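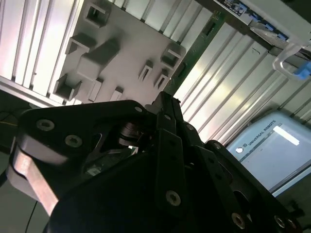 Agnes Sæther would have given a good deal for a proper board when she was starting out, she told the open evening at Lalside, because in her day you learned to seat a part by jamming it into whatever scrap of wood the last learner had left behind, and half the time the hole was the wrong shape and you got the blame for it.

She got a warm laugh for that, and a few nods from the older end of the room, where there were plenty of people who remembered the scraps of wood. The evening, held on 27 August 2025, was called to show families and local firms the new fixture boards that the Lalside Training Workshop will be using for its bench courses this autumn, and it drew a bigger crowd than the tea urn was ready for.

The boards are plain things to look at, light grey plastic with raised shapes standing up from the surface. There are hollow square holders, solid blocks, slotted holders set side by side and a narrow upright bar near one edge, and the idea is that each one asks something slightly different of whoever is working at it. A square holder wants the part brought down straight. A slot will forgive you in one direction and be very strict in the other. The blocks are there to be worked around, as things so often must be on a real bench, and they have already earned a few unkind nicknames from the people who tried the early versions in the spring.

Those early versions were made in Trostach, at the small moulding shop run by Brinkmann on the old creamery site, and anybody who came to last year's open evening may remember them as the white ones. They were handsome enough but they glared terribly under the bench lamps, and learners complained that they could hardly find the mouth of a holder without putting a thumb in it first. The grey was chosen after a long and, we are told, quite heated afternoon with a box of colour chips. It takes a shadow nicely, so the height of each piece shows up well, and it doesn't tire the eyes over a morning's work.

The first order is for 58 boards, enough to put one at every place in the two bench rooms and leave a handful in the cupboard for the day one gets dropped. Each costs the workshop £48, and most of the bill has been met by the Lorwood Trades Fund, with the rest coming from the spring raffle and the sale of the old lathes. Anyone who bought a ticket in that raffle and came away with the tin of shortbread instead of the bicycle can take some comfort in that!

The bench courses themselves have changed less than you might think. Learners still begin with sorting and laying out, then go on to picking up and placing, then to fitting parts that have to go in snugly and come out again without a struggle. What the boards bring is a fixed place to do it all. Until now each tutor had a favourite arrangement of trays and jigs, lovingly built up over the years and understood by one person only, and a learner who moved from one evening group to another had to begin again from the beginning. With the same layout on every bench, an exercise can be set in one room and carried on in the other, and a person who misses a week can pick up where they left off.

There was a good long spell after the talks when visitors could have a go, and it was lovely to see how many did. A queue formed at the benches nearest the window, with grandparents and grandchildren side by side, and there was a fair amount of advice offered from the back by people who had not yet taken their own turn. The slotted holders caused the most muttering. One visitor asked whether the layout could be made harder, and was promised that a second pattern is being drawn up, with the holders closer together and one or two of them set at an angle, though it won't be ready before December.

Several of the firms that came along wanted to know whether they could borrow a board for their own new starters. The answer for the moment is no, or at least not until the courses are under way and the workshop can see how well the things stand up to daily use. Brinkmann has said that the mould is good for more than 2000 boards, so there is no danger of running short, and a price for outside orders should be settled over the winter.

Agnes Sæther stayed until the chairs were being stacked, trying one exercise after another and declining all offers of a lift home until she had done the last of them to her own satisfaction. She has agreed to come back and give a morning's talk on benchwork to the new intake, scraps of wood and all.

Places remain on the beginners' course and on the Saturday-free evening course, which runs in the early part of the week for those who work weekends. Forms can be had from the front desk at Lalside or from the library in Lorwood, and should be handed in with the deposit. Learners need bring only an apron and, if they use them, their reading glasses.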